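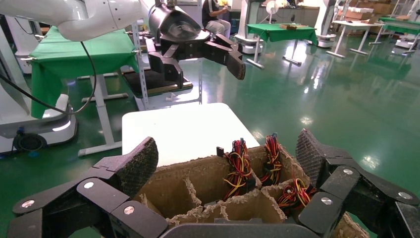 How long does it take to teach a robot a task by hand? For a short one, like putting a bundle of wires in its slot in a box, Soudabeh Nikzad plans on 200 good demonstrations and two working days.

"Good is the word that costs you," she says. She runs the teaching sessions at Tinby, and she's eating lunch while we talk, so a few of these quotes come with chewing. "A person drives the arms, the arms do the job, we save it. Fine. Then we look at it and half the time the operator hesitated in the middle, and the robot will learn to hesitate too."

Her wire set from September is the one she keeps coming back to. Red, yellow, black, bundled, springy. Cardboard box with dividers. First batch was 175 runs and she threw out most of it.

Why? "Different people, different habits. Siamak goes in from the top every time. İlker pushes the divider over with one finger and then drops the bundle. Both work. Mix them with no label and you get an arm that starts one way and changes its mind."

Siamak Ebrahimi, at the next table, doesn't dispute this. He came from crane work and likes remote control better than grabbing the arm and moving it. "When you hold the arm you feel everything, the robot feels nothing," he says. "Through the controller I only know what it knows. So I'm slower - but the runs are cleaner."

İlker Akyol disagrees, loudly. Hand guiding is faster to learn, he says, new people get it in an afternoon. Remote took him 13 sessions before he stopped crushing things. "Wires are the worst. You let go and they come back up. A block stays where you put it."

So who's right? Nikzad shrugs. Hand guiding for the rough path, remote for anything with fingers. That's the rule for now, she rewrote it last month and expects to rewrite it agian.

We talk about failures. She keeps them, in a seperate folder, and wants more. A run where the bundle slips and the operator recovers is worth several perfect ones, she thinks. Hard to get people to make mistakes on purpose though. They feel watched. "Sointu is the only one who's good at it. She fumbles very naturally."

The full library stood at 2526 runs when we spoke. Is that a lot? "For wires, ok. For anything else, no."

Next up is plugging connectors in, two hands, one holding and one pushing. She hasn't decided who drives. Akyol has already put his name on the sheet.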